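I met the lead housekeeper at Bralum on her break, in the little kitchen behind the linen room. She's been with the guesthouse 12 years, and she'd brought cookies, so we got along right away!

I wanted to hear about the Windberg folding machine that came in March. "We were scared of it," she told me. "It does 100 towels before I've had my coffee, and you look at that and think, well, there goes my job."
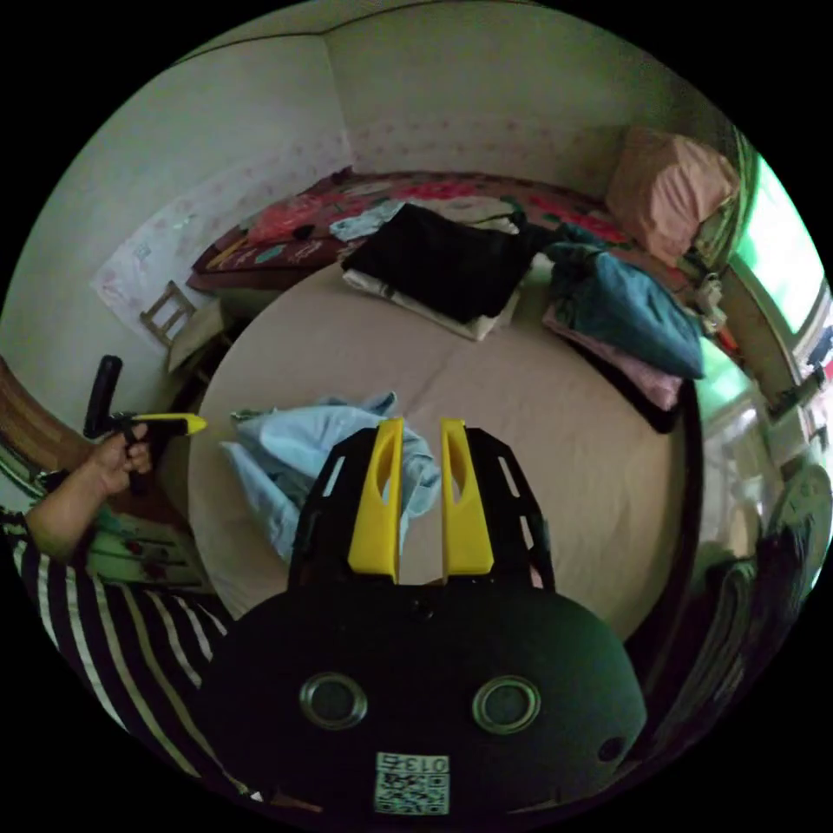 Her job didn't go, but it sure moved. Towels and sheets run through the machine now, and the crew (same size as before, she was quick to say) spends more of the day on guests' own clothes. That's still slow going. Think of a light blue cloth heaped on a beige sheet, or a teal garment bunched up over something pink, and try telling a machine where the sleeve is. "It wants everything flat and square," she said. "People don't leave things flat and square!"

Does she like it better? Mostly. Her wrists hurt less. She misses the talking, though, because the folding table was where you heard all the news, and the machine is loud. Management has promised a quieter one. She's still waiting.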